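February, stitches and more stitches

Kettle on, feet up, thumb sore. I've been thinking about thread since breakfast and I'd better get it down before I go to bed and dream about it again.
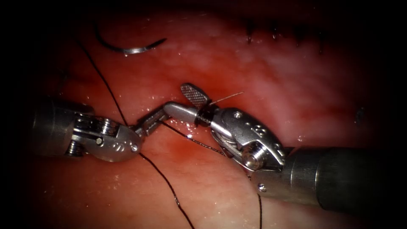

Before the day properly started

Woke at 6 with the radiator clanking and lay there tying knots in the cord of my dressing gown. Left over right, right over left, pull it flat. I do it without looking now, which I was very pleased about until I tried the same thing with the other hand leading and got a granny knot every single time. So that was breakfast, toast in one hand and dressing gown cord in the other, crumbs absolutely everywhere.

The bus into Cliltthorpe was late and then it was packed, and I stood the whole way with my bag squashed against my shins worrying about the foam pad inside it. It's the Lerkitz one, the thick sort with the layers, and it tears if you so much as look at it. I've already got a gash in one corner from when I shut it in the drawer. I have stitched that gash up so many times that there's more thread than foam there. It looks like a badly darned sock.

Thread, and where it goes when I'm not looking

I keep coming back to how much of stitching is really just looking after the loose bit. Going in with the needle is fine, I like going in. You come in square to the surface, you roll your wrist and let the curve do the work, and up it pops on the other side. Lovely. It's the length trailing behind that gets me. You look at dark thread winding in between the tips and underneath them, on red tissue that's shiny all over, and you've got to know which bit is the tail and which bit is going to tighten when you pull. I sat and followed it with my finger this afternoon like a child doing one of those mazes on the back of a cereal box. I lost it twice!

And the line up on the right, all those stitches along the upper edge of things, and then the curved needle off by itself near the top left. I do like knowing where the needle is. I was told off on my very first morning for losing sight of mine (it was stuck in my cuff) and ever since then it's the first thing my eye hunts for. I find the needle, then I can look at everything else. I even do it with my mending at home. The pincushion has never been so tidy.

The bench session

We had the long bench after lunch, pads down, lamps on. My lamp has the wobbly neck and droops very slowly, so by the end of any row I've got a bright puddle over my left thumb and not much anywhere near the stitches. I propped it up with a roll of tape. It lasted quite well.

First row: awful. I'd pulled too tight and the edges had gone up in a ridge like a pasty. Cut it all out, started again.

Second row: better, but I'd spaced them by mood. Close together where I was nervous and then great big confident gaps. I was asked very kindly whether I'd been in a hurry at the end and I said yes, though I hadn't been at all, I'd just been enjoying myself.

Third row: 7 stitches, all more or less friends with each other, knots all sitting on the same side. I left that one in. I'm bringing the pad home to look at it, which is a bit sad, but there we are, it's on the table next to the butter dish as I write.

The thing that made the difference was slowing down on the tightening. I'd been tugging. If you lay the throw down flat and then draw both ends apart, low and level, it slides down and settles and the edges only just kiss. If you yank it up towards the ceiling you get the pasty. My gran used to say something like that about sewing on coat buttons – leave a bit of room for the cloth – and I never listened, and now I'd like to ring her up and tell her.

I also got muddled about how much tail to leave. Too short and it slips out of the knot while you're feeling clever, too long and it gets caught up in the next stitch and you spend ages picking it free with your tips. I've settled on a length that matches the top joint of my little finger. Not sure that's official.

Yoon, afterwards

Went to Yoon for a bowl of soup since I couldn't face cooking. They've changed the chairs! The old ones were dreadful, with the slats that left stripes on the backs of your legs, but I'd got fond of the one in the window. The soup was the barley one. I caught myself looking at the seam on the tablecloth and following it all the way round to the corner, where somebody had clearly run out of thread and started again in a slightly different white. I thought it was a nice neat join. I'd have left a longer tail.

Had a look through my notebook while I was waiting. It's the Zorkon one with the squared paper, which is handy for drawing rows of stitches as little crosses, though half of the pages are now shopping lists. Found a note to myself from the first week that just says "THREAD!!" with a box round it and no explanation whatever. Another page has a drawing of a curved needle that looks exactly like a banana.

Things I still can't do

The left hand, obviously. Also picking the needle up again once it has gone flat on the surface, when it rolls away each time you try for it and always ends up facing backwards. I know you can use the thread to swing it round, dangle it a bit and let it turn, and I can see that it's easy when somebody else does it. I end up poking at it like a pea on a plate.

And continuous rows. Single stitches I can be fairly calm about, if one's bad you take it out and the others don't mind. With a running row you've got all that slack travelling along with you, and if you let it go loose in the middle the whole thing sags and you only find out when you've reached the far end feeling marvellous. I did one this afternoon that I could have posted a letter through.

We've got to write up our practice as well, 2000 words, and I've got a title and a sentence. The sentence is mostly about the lamp. I might put the pasty in, if I can think of a more respectable word for it.

Evening

Bath, then an hour at the kitchen table with an old tea towel and some black cotton, running a line along the hem and pulling it out and running it again. The cotton's too fluffy and it catches on itself, but it shows up nicely. Left hand leading for the last bit. Granny knot, granny knot, granny knot, and then a proper flat one, and I whooped so loudly next door's dog started up.

Need to buy: more black cotton, plasters, butter. Tomorrow I'm going to try the row again from the other direction, and take my own tape for the lamp.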